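A New Life for Old Cards

If you are anything like the rest of us at the Rarnanbridge Craft Room, you have a drawer somewhere with years of birthday cards in it, all far too cheerful to throw out and never once looked at. Well, our July table is for you! Bring your favorites along and we'll help you get them behind glass, where you can enjoy them over breakfast or on the way up the stairs.

We have 380 small black frames in the cupboard (a very good price from Szabo, and yes, we did get a bit carried away), and they are $3 each while they last. Plain black really does suit almost anything - a card full of bright balloons looks every bit as smart in it as a soft watercolor of flowers, and the two are lovely side by side on a shelf. Give the glass a good wipe on the inside before the card goes in, and stand the frame up to check that everything is sitting straight before you fasten the back.

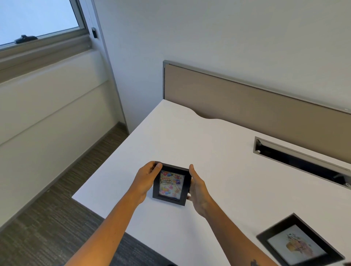 Coming Up in November

Paper stars and garlands, with hot cider. Sign-up sheets will be by the door from September.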